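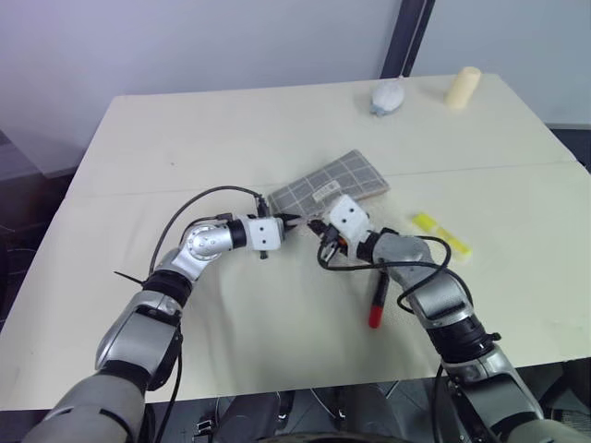 Akcombe Parish Register Transcripts

Line-by-line transcripts of the burial entries in the Akcombe registers, with a place-name lookup table. Release 2.

Contents

burials.csv: one row per entry, UTF-8, comma separated
places.csv: place names as written, with the standard form
notes.txt: transcriber remarks, keyed by entry number

Fields in burials.csv

entry: integer, unique within the file
surname, forename: as written, no correction
abode: as written; blank if not given
age: text, not a number, to allow "infant" and "11 wks"
page: register page

Coverage

The burial register has 163 pages. Pages 9 and 44 are water damaged and were read only in part. Unreadable words are entered as [?]. A doubtful reading is followed by a single question mark.

Spelling

Original spelling is kept in burials.csv. Bélanger also occurs as Belanger and Bellinger; the variants are not merged. Lollham is standardized in places.csv only.

Known issues

Excel may turn some ages into dates on import. Set the column to text first.
Surname sort order ignores accents in some tools.

Corrections

Send the entry number, the field and the proposed reading to Vimala Annamalai. Fixes to places.csv go to Arvo Kinnunen. The next release is planned for October.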